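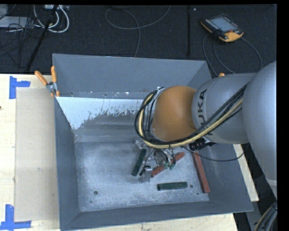 Looking after the bin-picking cell: frequently asked questions

This page covers the Pundari cell, where the KUKA arm takes blocks out of a metal bin. It is meant for anyone who runs the cell or has been asked to fix it. Azra Kadrić keeps it up to date. If something on the page is wrong, tell her or write it in the cell log.

Starting and stopping

What do I check before switching on?

Look at the bin, the clamps, the cable bundle and the gripper, in that order. Check that nothing is leaning against the arm and that no tools have been left in the bin. Then pick up the teach pendant and confirm that the emergency stop is released. The first run of the day is always done in manual mode at reduced speed.

Which program do I load?

Load Virnent 4 for normal picking. Virnent 8 is the slow version, used after a repair or a change of gripper fingers. Older versions are still on the controller but should be left alone.

Can I leave the arm inside the bin when I stop for lunch?

No. Send it to the home position first. If the program has stopped in the middle of a pick, open the gripper, jog straight up until the fingers are above the rim, and only then go home.

Where does the pendant go?

It has a hook on the end of the controller cabinet. If you have to put it down during a job, lay it with the screen up and keep the cable out of the walkway.

The bin

Why is the bin clamped to the table?

The program works from a fixed bin position. When a finger pushes a block against the wall, an unclamped bin slides, and every pick after that is off by the same distance. Spring clamps on the rim are enough for the blocks we use. They are not enough for heavier parts, and you should speak to Azra before trying any.

The bin has moved. How do I put it back?

Stop the cell and take the clamps off. Slide the bin back to its reference marks and refit the clamps, making sure the jaws sit flat against the rim. Then run the bin check from the service menu. The arm touches off on the walls and reports the difference. Anything over 4 mm means the bin needs moving again. Do not correct it by editing the base frame.

Do the scuffs and worn paint matter?

Not for gripping. Bare metal can reflect the overhead lights, though, and the vision system sometimes takes a bright patch for the edge of a block. If you get repeated picks at an empty spot, switch off the light nearest the cell and try again. If that cures it, note the spot in the log. Please do not repaint the bin without asking, as fresh gloss paint is worse.

How do I clean it?

Take the blocks out by hand with the arm at home and the drives off. Wipe the floor and walls with a dry cloth. Use a damp one for stubborn marks and dry the metal afterwards. Clear any grit out of the holes in the floor, because it ends up on the finger pads.

The blocks

Does it matter how the blocks lie?

No, they are meant to be jumbled. Tip them in and leave them. A block lying steeply against a wall is the hardest case, and the program will usually leave it until last.

The arm keeps refusing one block. What now?

Let it try three times. After that it pauses and asks for help. Switch to manual, move the arm clear, shift the block towards the middle of the bin and resume. If it is the same block each time, check it for chipped edges and swap it.

Does the colour make a difference?

Red and green blocks have separate settings in the vision menu. The brightness value runs from 0 to 255, and each colour has its own lower limit. Dark green is the awkward one in poor light. Write down the old value before you change it.

The gripper

How often are the fingers checked?

At the start of every shift. Hold each finger and try to rock it. There should be no play. Look at the tips for burrs, which come from touching the bin floor, and take small ones off with a fine file.

A finger has hit the floor of the bin. Can I carry on?

Stop first and look. If the finger is straight and tight, run the tool check, then do 20 picks in Virnent 8 while you watch. If it is bent, replace it. Bent fingers should not be straightened and used again. Spares are in the Berkico drawer, and the fixing screws are replaced at the same time.

The gripper closes but does not report that it has closed.

This is nearly always a wire. The thin wires on the gripper get pulled when a block comes up at an angle. With the power off, follow each one back to its connector and press the connector home. If the signal comes and goes as you move the wrist, the wire is broken inside its sleeve and needs replacing.

Cables and hose

How much slack should there be in the cable loop?

Enough for the wrist to turn fully both ways without the bundle going tight, and no more. Test it in manual at low speed with one person on the pendant and another watching the loop. A loop that is too long catches on the rim of the bin. One that is too short pulls on the bracket at the flange.

Can I add another cable to the bundle?

Ask Gülizar Işık, who looks after the wiring. Extra ties in the wrong place make the bundle stiff, and it then wears where it bends. Never tape a new cable to the outside as a quick fix.

What about the cables on the floor?

Keep them behind the table and away from where you stand with the pendant. Do not unplug anything to tidy up while the controller is on.

After a repair

What has to be done before the cell goes back to normal running?

Run the bin check and the tool check, then do 20 picks in Virnent 8 without a fault. Enter the work in the log with your name and the parts used. After that you can load Virnent 4.

Who do I call if I am stuck?

Azra for the program, the vision system and the bin. Gülizar for wiring and the gripper signals. If the arm itself shows a drive or brake fault, leave it switched off and ring Gündoğdu, who hold the service contract. Their number is inside the cabinet door. The next full service is due in January.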